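# Grellura wrist-view policy kit

**Sold by Jisteck. Page notes by Gilang Santoso, revised April 29, 2025.**

The Grellura kit is a pretrained manipulation policy, a wrist camera mount and a set of recorded demonstrations. You supply the arm. The maker's claim is that a policy fed only by the wrist view can learn a new placing task from 30 demonstrations. We stock it, and we think that claim needs more support than it has been given.

The number comes from the method report, where the policy was fine-tuned on loading plates into a rack and then scored over 60 trials. The report gives one success rate for the whole set. It doesn't split the trials by slot, by plate or by how full the rack was at the start, so a buyer can't tell whether the policy learned to find a free slot or learned one good motion.
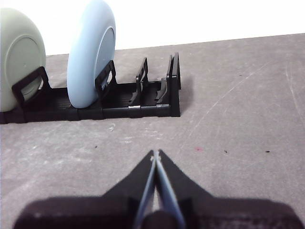

Wrist-only input is the part of the method we doubt most. It keeps the hardware cheap and saves you calibrating a second camera, but the policy knows only what the wrist happens to face. With the fingers closed and well back from the rack, the green plate at the far left is already partly out of view, while the open slots toward the right end are easy to find. Move in closer and you'd expect to lose more of the rack. The report says the policy "recovers context from motion history" and offers no test with the history switched off. We'd like to see one.

Adi Sopacua reran the plate task on our bench in February with 157 demonstrations, well past the advertised 30. More data helped when the rack stayed put. Shifting the rack between trials brought back many of the old misses – mostly plates set down on a divider. One bench and one gripper don't settle the matter, and we'd gladly post a better result.

## What you get

- Grellura base policy and fine-tuning scripts
- Macaraeg wrist mount, black
- Demonstration set for the plate task
- 21 days of email support

## Not included

- Arm, gripper, rack or plates
- Scene camera (the Ralley overhead bracket fits, but the stock policy ignores its feed)
- Per-slot results, which we've asked for twice

Returns are accepted on unopened mounts. Software licenses are final once activated, so read the report first, especially the appendix on discarded trials.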